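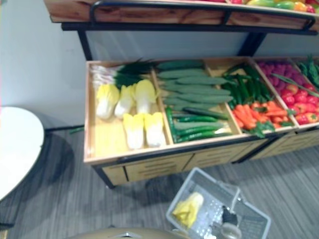

What is changing in the Makori oat bar?
The wheat syrup binder has been replaced with cooked dates, and the bar is now made entirely from gluten-free ingredients.

HALLCOMBE, June. Trukier Foods will begin shipping a reformulated Makori oat bar to grocery stores in Hallcombe and Bustberg this month. The bar replaces the previous recipe, which will not be restocked once current supplies are sold.

Each bar weighs 30 grams and contains 2 grams of fiber. The ingredients are gluten-free oats, dates, sunflower seeds, canola oil and salt. Bars are baked in a single layer, cooled, cut and wrapped on a line used only for gluten-free products. Shelf life is 26 weeks at room temperature.

"The old binder gave a firm bar but limited who could eat it," said Fotini Sarantis, product development manager at Trukier. "Dates hold more water, so we lowered the oven temperature and baked for 13 minutes. The texture is softer. The cut edges still hold."

The bar will be sold singly and in boxes of 13. Wrappers for the new recipe carry a green band along the top seam. Item codes have changed, and stores should update their shelf labels before the first delivery.

Samples and full nutrition data are available to retail buyers on request.

Contact: Melina Drakos, Trade Relations, Trukier Foods, Hallcombe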